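Resources > Water > Drought FAQ
9 comments | 20 shares

Fevuvby Water District: drought stage questions

What stage are we in?
Stage 2. Started in March, stays till the Koubek reservoir recovers. No date yet.

When can I water?
Before 10 a.m. only. Odd house numbers one day, even the next. Drip lines exempt, hand watering too if the hose has a shutoff.

Laundry?
Allowed, full loads please. Same for dishes.

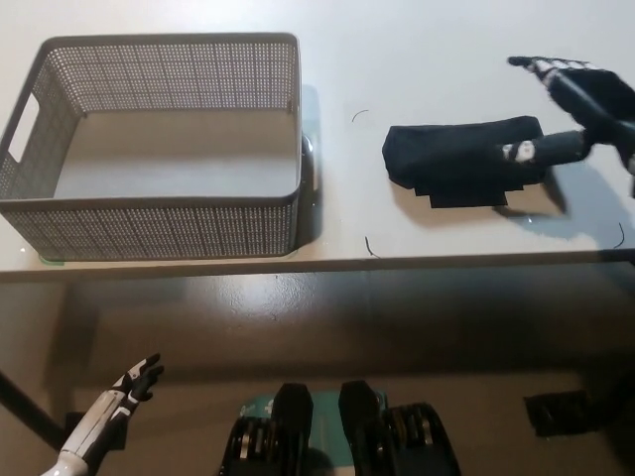

Is the water safe?
Yes. Lower lake level can change the taste a bit, esp. late summer. Tested at the Fekton plant same as allways.

Can I fill a pool?
Top off yes, new fill no. Call first if you had a leak repaired.

How do I check for leaks?
Shut everything off, read the meter, wait 20 minutes, read it again. If it moved, somethings leaking. Toilets first.

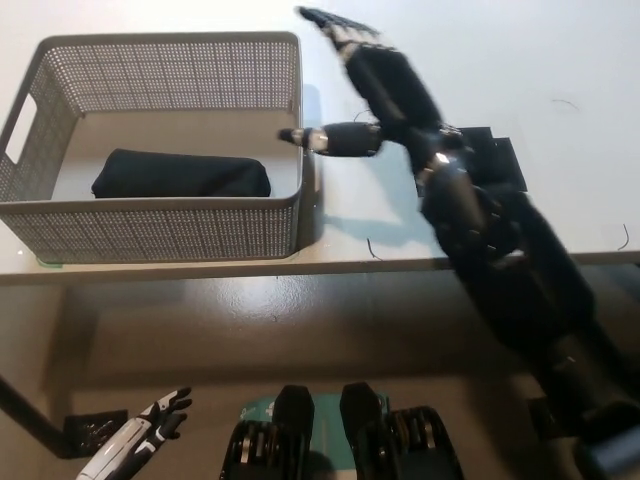

Issue 9, p. 2

Fines?
Warning first, then a charge on your bill. Appeals go thru the Fludance Road office, form at the counter.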